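Home | Stories | Archive | Submit

This site uses cookies. By continuing to read you accept our cookie policy.

THE WORD FOR THE DAY

Hazel Strickland had run the stockroom at Urkance for 13 years, and the company wanted her opinion on whether a machine could take over the picking bench. She drove out to Tostness in February to find out.

The engineer was named Işık. He had a cold and kept his coat on.

"We start with spelling," he said.

"I don't sell spelling," Hazel said. "I sell hinges. 2748 kinds of them, last I looked."

"It's the same job. It reads the order and pulls the parts. If it can't find an R, it won't find your hinge."

She put on her glasses and bent down to look.

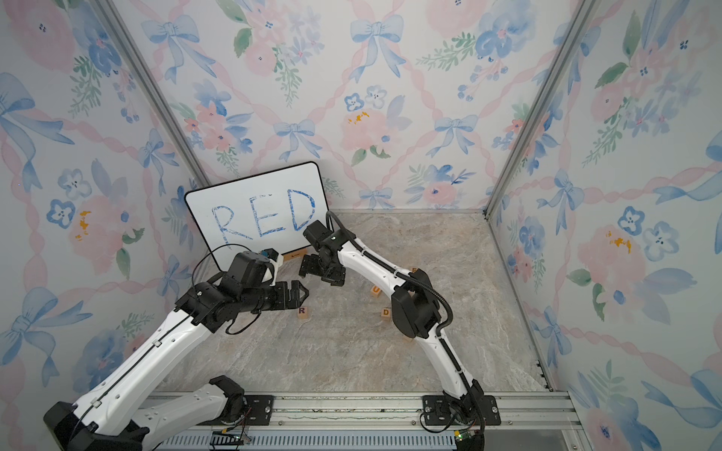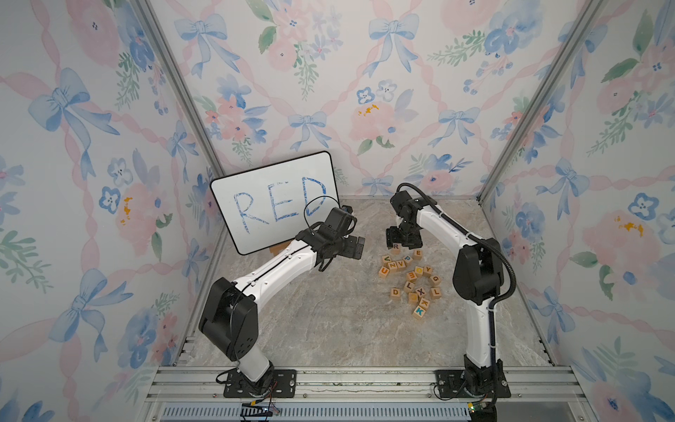

The order was RED both times.

"Who taught it to read?" she asked.

"It could always read. Reading is cheap. The fingers are the hard part."

Hazel thought about the new kid on her bench, who could read fine and still put brass in the steel bin. She asked what it would do with a box that had split open. Işık said they hadn't tried that. She asked about sweeping up, and he said no. She asked about folding the packing cloths, and he blew his nose and said maybe in six years.

"So I'd still need the kid."

"You'd need the kid."

She wrote that down. At home there was a sink full of dishes and a basket of towels on the stairs, and she thought about those too, but she left them out of the report.

"Can I stay and watch a few more?" she said.

Işık went to find her a chair.

6 comments | 197 shares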